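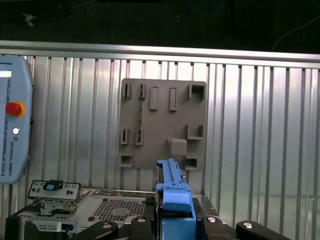
## 4. What people told us about their old desktops

I went into the interviews thinking I'd hear a lot about money. Small offices hold on to old desktop computers, I figured, and the reason is that new ones cost more than anybody wants to spend in January. Money did come up, but it came up late, often when I was already putting my notebook away, and by then we'd usually spent most of an hour on something else (a label printer, say, or the one person in the building who knew the password).

We talked to people in 60 offices, split between Sosberg and Vistley. The two towns are close enough that I could do a morning in one and an afternoon in the other, but they buy their computers differently. In Sosberg, most offices had gone through Joneck, a local dealer that sets up the machine, sticks its phone number on the side, and comes out when you call. Vistley has no dealer like that. People there bought from wherever was cheap that month and asked a nephew.

I'd expected the Vistley machines to be in worse shape, and a few of them were. But Vistley people were also a lot more willing to take the side panel off! One bookkeeper kept a coffee can of spare screws in her desk drawer and was happy to show me the memory she'd put in herself. In Sosberg, the most common answer to "have you ever opened it?" was a kind of polite horror. The panel was Joneck's territory.

### 4.1 The fear of the inside

We asked everybody what they thought would happen if they opened the case. Nobody in our pilot round had trouble with this question, so I kept it as is, and I'm glad I did. The answers fell mostly into two piles. Some people were afraid of static, or of electricity in general, and a good many of those unplugged the machine before they'd even dust it. The bigger pile was people who were afraid of unplugging something and never finding out where it went. "It's the spaghetti," one dental receptionist told me, and after that I heard spaghetti, noodles, vines and (once) intestines.

I think this deserves more attention than the repair literature has given it. We tend to write about parts: can you get the part, can you afford the part, will it come off. The people I met hadn't gotten as far as parts. They'd looked in, or imagined looking in, and the wires had put them off. An upgrade that takes a few minutes with a screwdriver felt to them like surgery. See Figure 2.

**Figure 2.** Cabling inside an open desktop computer case.
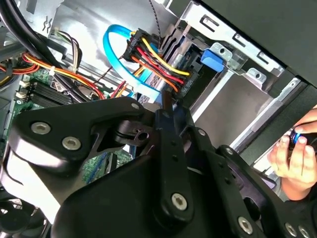
### 4.2 Keeping a machine for its one job

The oldest computers we came across were almost never anybody's main computer. They'd been demoted. A print shop in Vistley kept one going to run a cutter whose software wouldn't install on anything newer, and a vet's office kept one for the scale. I started calling these "one-job machines" in my notes and the name stuck with the rest of the group, so we use it from here on.

We counted 11 one-job machines in the whole sample. That's a small number and I don't want to lean on it too hard. Still, 6 of them were in offices where the owner told me early in the conversation that they didn't have any old computers. They weren't hiding anything, as far as I could tell. The machine had turned into part of the cutter, or part of the scale, and they'd stopped thinking of it as a computer at all. If we'd done this by mail survey (which was the original plan) we'd have missed every one of those.

For comparison, the Tsang inventory lists 3000 office desktops and was put together from purchase records. It's a great resource and we use it in Section 5, but a purchase record can't tell you that the thing has been sitting under a counter talking to a scale. So when we compare ages across the two data sets, please keep in mind that ours probably runs older for this reason alone.

### 4.3 Who gets asked

One last thing before the numbers. In nearly every office there was somebody who got asked first when a computer acted up, and it was rarely the person whose job description said so. I didn't ask about this in Sosberg until the second week, so the early interviews are thin on it.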